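How to Clean a Phone Case

A silicone or plastic case picks up skin oil and pocket lint all day, and a quick wash every 2 weeks keeps it from getting sticky.

Take the phone out first. Mix a few drops of dish soap into a bowl of warm water and dip an old soft toothbrush in it. Scrub the back, then the inside, then the raised rim. Go slowly at the camera openings and button cutouts - grit collects in the corners there.

Rinse under the tap and shake off the water. Skip bleach and Windex, which can leave some cases cloudy or stiff.

Lay the case on a hard, flat surface and let it air dry for an hour before the phone goes back in. Light colors show dust sooner than black ones, so check a pale blue case more often.
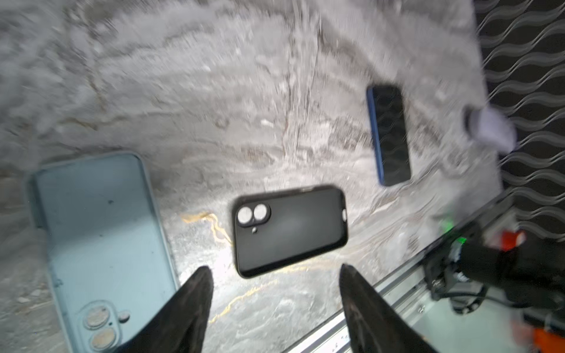
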